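Greswood Culinary Institute Names New Head of Kitchen Programs

The Greswood Culinary Institute has appointed Zuweira Owusu as head of kitchen programs, effective in February. She succeeds Stijn Dewulf, who is stepping down from the post after guiding the institute's savory and pastry courses through their move to the Warby Street building. Dewulf will continue to teach the evening course in sauces and stocks.

Owusu comes to Greswood from Pollano, the Italian restaurant on the east side of town, where she was executive chef. She began there as a line cook and took charge of the kitchen when the restaurant added its second dining room. Under her direction Pollano began making all of its pasta in house and introduced the braised lamb shoulder that remains on the menu.

"A cook's education depends on repetition, and on having someone nearby who will taste the food and give a plain answer," Owusu said. "I was given that at Pollano, and I intend to see that our students receive it from their first day in the kitchen."

The institute has 83 students enrolled in its full-time certificate program. Owusu will oversee the teaching staff, the student-run lunch service and the ordering of food and supplies. She will also lead a review of the certificate curriculum, which has kept largely the same order of subjects since it was first approved. The review will consider whether butchery and fish should be taught before the first lunch service rotation, a change requested by several instructors. 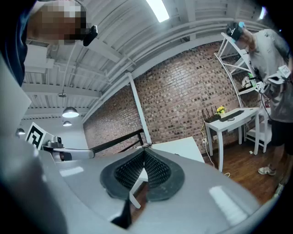

Selina Ruchti, director of the institute, said that the appointment followed a search in which 3 finalists each prepared a meal for staff and taught a short lesson to first-term students. Owusu's lesson covered the cooking of dried beans, from soaking through seasoning. Instructors will have a part in the curriculum review, and Ruchti asked that they bring to it their own views on teaching aids. No purchase of such equipment is included in the current kitchen budget, and any request would be considered with the next one.

The student lunch service will continue during the change in leadership. The spring menu, developed by instructor Burgi Eberhard with the second-term class, includes a barley soup, roast chicken with pan gravy, a mushroom and leek tart, and a daily bread. Eberhard will supervise the service until Owusu takes up her duties, and the two will share responsibility for the first menu change.

Lunch is served in the ground-floor dining room and is open to the public. Reservations are recommended for parties of six or more and may be made at the front desk. Guests with food allergies are asked to tell the desk when booking, so that the class can plan a suitable plate.

The institute also announced that the Đorđević Scholarship will be offered again for the coming term. The award provides $500 toward knives, uniforms and course books, and is open to any student who has completed the introductory course with a passing grade. Applicants must submit a letter of interest, one original recipe and a reference from an instructor or employer. Seon-mi Gil, who received the award last year, now works in the pastry kitchen at Pollano and will serve as a reader for this year's applications.

Application forms are available from the student office in Room 292. Completed forms must be returned by 4 p.m. on the last working day of February. Late applications will be held for the following term.

Students and staff are invited to meet Owusu at an open house in the main teaching kitchen during her first week. Light refreshments will be prepared by the second-term class. Questions about the certificate program or the open house may be directed to the student office.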